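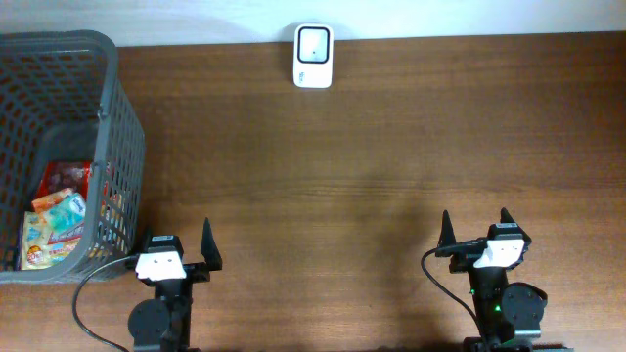 Chapter 4
Sorting, Grouping and the Snack Basket

I learned most of what I know about sorting from a basket of snacks. Before that I had read plenty on the subject, and I could have told you the difference between a category and a label, but I had never had to live with a system I'd made up myself. Then I started keeping a basket on the side table at home, and within a month I had opinions!

In Chapter 3 we looked at where things go in a room - shelves, drawers, hooks, the top of the fridge. Now we get down to what goes together inside one container. It sounds like a small question, and I thought so too. But an open basket is a great place to start, because you can try a rule on it in the morning and throw the rule out by dinner.

My first rule was simple: snacks only. Little packets, all in one basket, on a wooden table against the wall where everybody walks past. I liked it a lot. You could look in from the top (or through the holes in the side, if you're the lazy type) and know what you had. When I ran low on something I could tell at a glance, and I never once opened the basket looking for a snack and came up with a battery.

The trouble with a one-kind basket is that it looks like it has room. Anyone carrying something small through the room sees that space and thinks, well, just for now. My friend Tipene Halliday, who taught the first version of this course with me, calls this "basket drift," and he used to have students track it for 30 days in their own homes. The notebooks were wonderful. One student began with a Luvholm bin for mittens and by March it held mittens, tape, two kinds of tea and a bicycle bell.

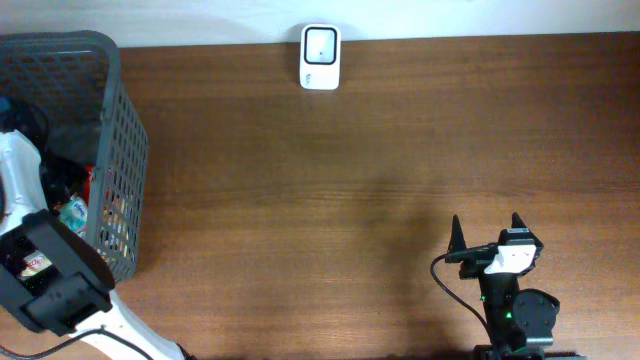 So is a mixed basket a bad basket? I used to say yes, and I've softened. A mixed basket works fine when the things in it share a job or a moment. Sunglasses, keys and gum don't look alike, but they all leave the house with you. Drift is different, as the only thing those items have in common is that somebody's hands were full. When you empty a basket like that you'll usually find two or three honest groups hiding in it, plus a few strays that belong in another room.

We'll use three terms from here on, and I'd like you to get comfortable with them now:

Kind: what a thing is. All packets together, all bottles together.
Use: what a thing is for, or when you reach for it.
Stray: a thing that fits neither the kind nor the use of its container.

Before you read on, try this. Pick one open container at home and tip it out onto a table. Make piles by kind first and write down what they are. Then push everything back together and make piles by use. Give yourself 18 minutes for the whole thing and stop when the time is up, even if there's a heap left over.

Keep your notes from both rounds, and leave the strays in a pile of their own for now. We'll come back to them in Section 4.2, after a look at how the size of a container changes what people put in it.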